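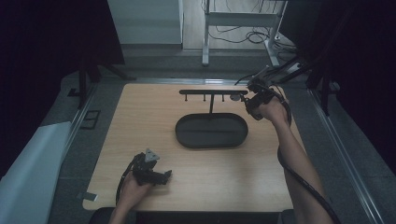

Taming the jewelry pile (and the key pile, while we're at it)

For years my necklaces lived in a soup bowl on the dresser. You can guess how that went. Every time I wanted one I pulled out all of them, in a knot, with an earring hanging off the end like a fish. So I finally bought a little T-shaped rack with a tray at the bottom, and I've become a bit of a bore about it – sorry, Geeta!

A few things I've worked out since.

Put the longest chains on the outside pegs. If they go in the middle they swing into everything when you reach past them, and you're back to the soup bowl. Short ones and bracelets go in the middle.

One peg, two chains, no more. I tried five on a peg once and it took most of an evening and a sewing needle to get them apart. If you do end up with a knot, lay it flat on a plate, put one drop of baby oil on it and work two needles into the loosest part. Don't pull! Wash the chain in warm water with a bit of dish soap afterward and pat it dry with an old T-shirt. (Skip the oil and the soap for pearls or anything on a string.)

Load both sides evenly. A T-shaped stand with all the heavy stuff on one end will lean, and mine went over twice before I caught on. If yours still feels tippy, put your watch and your chunkier rings in the tray for ballast, or stick a few felt dots underneath so it doesn't skate around on a smooth tabletop.

Line the tray. A scrap of felt or flannel is plenty. Trace the tray on paper first, cut the paper a hair inside the line, check that it fits and then cut the fabric. Oval ones are fiddly and I wasted a nice piece of green felt by guessing. No glue, so you can lift the liner out and shake it.

Dust it with a dry paintbrush, the cheap one-inch kind. A cloth snags on the pegs and leaves fluff. I do the crossbar first and the tray last, for obvious reasons.

My neighbor Zsolt uses the same sort of rack by his front door for keys, with loose change and receipts in the tray, and it works just as well there. He empties the coins into a jar every night. I asked what he was up to and he'd counted 427 of them, mostly pennies, so don't plan a vacation around it.

Next I want to sort out the scarf drawer, which is a whole other mess. If you've got a way of keeping silk ones from sliding off a hanger, please write and tell me!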